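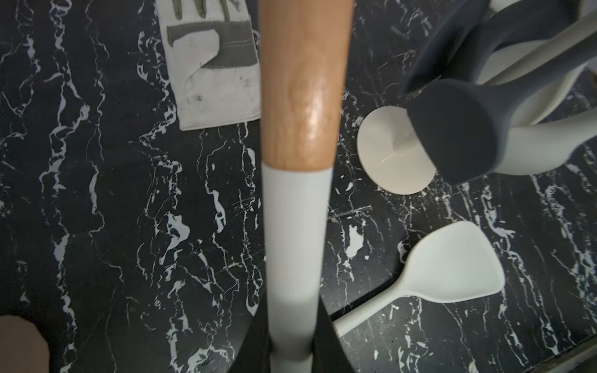

Skillex has begun teaching its robot arms to put away kitchen utensils, with a person steering each movement by remote control. The firm said the work started in October at its Mikine site and uses a marble worktop, a round-based utensil stand and a mix of spatulas.

An operator moves a pair of hand controls and 2 arms follow. Every run is recorded, and the recordings are later used to train the software that is meant to do the job without help. The firm has kept 33 runs so far and thrown out the ones where the operator hesitated for too long.

Chia-hao Pan, who leads the teaching work, said thin handles were the hardest part. "You can feel with your own fingers when a handle starts to turn. Through the controls you have to see it, so people slow down," he said. 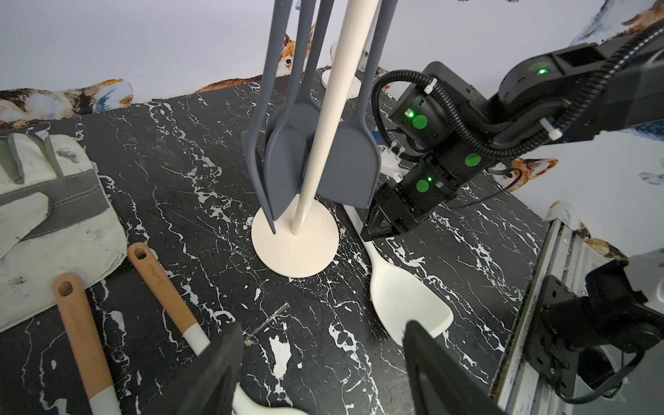

Can anyone do the steering, or does it take an engineer?

Most people can learn it in an afternoon. Skillex uses kitchen staff as well as engineers, and new operators practise on larger objects before their runs are kept.

Eltitz, which makes the hand controls, is supplying a lighter pair for the next stage. Marikar, a catering company, has asked to see the arms working before it decides on a trial in one of its own kitchens.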